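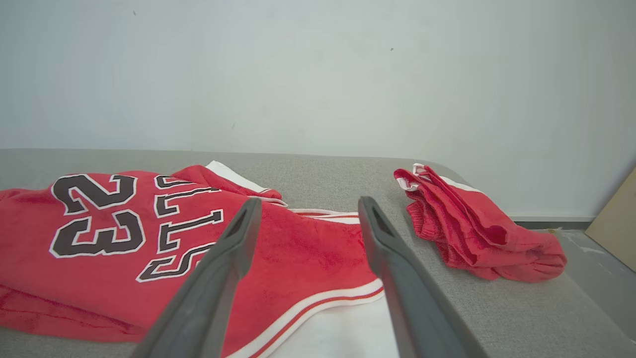

Chapter 7
Can Machines Do the Chores?

In February, a small laundry service called Firalitz agreed to let two engineers, Edem Ankrah and Zoila Marulanda, try out a robot arm on its folding table. The plan was modest. The arm would pick one garment out of a pile, spread it flat, fold it, and set it on a stack. A new employee at Firalitz learns this in a morning.

Over several days the arm made 230 attempts. It finished 100 of them without help. Towels went best. Shirts were slower, and anything with sleeves or straps often had to be started over. Marulanda's notes from one Tuesday record a single tank top that took 13 minutes and ended up inside out.

Results like these puzzle people who have seen robots weld car bodies. A welding robot moves faster than any person and repeats the same motion all day. The difference lies in the work. In a welding cell, each part arrives in a known place and keeps its shape. A basketball jersey does neither. It can lie flat, twist, or fold over on itself so that the armhole ends up under the hem. Matching shorts dropped in a heap may show a bit of waistband and little else. Before the machine can fold either one, it has to work out which edge it is looking at and where to take hold. Once it pulls, the cloth changes shape and the question has to be asked again.

Engineers call cloth a deformable object. Rope, dough, plastic bags, and electrical cable belong to the same group, and they turn up in homes and shops everywhere. Much of this chapter deals with them.

We will also look at jobs where machines already do well. Robot vacuums clean floors in many homes. Dishwashers and washing machines have taken over most of the scrubbing, although a person still loads and unloads them. Section 7.2 asks why loading is harder to automate than washing.

The last two sections turn to cost. A machine that folds a shirt correctly but takes ten times as long as a worker may still be useful overnight, when the room would otherwise be closed. Ankrah made this case to the owners of Firalitz. They asked who would be there to untangle it.

Key terms: deformable object, grasp point, cycle time, success rate, structured environment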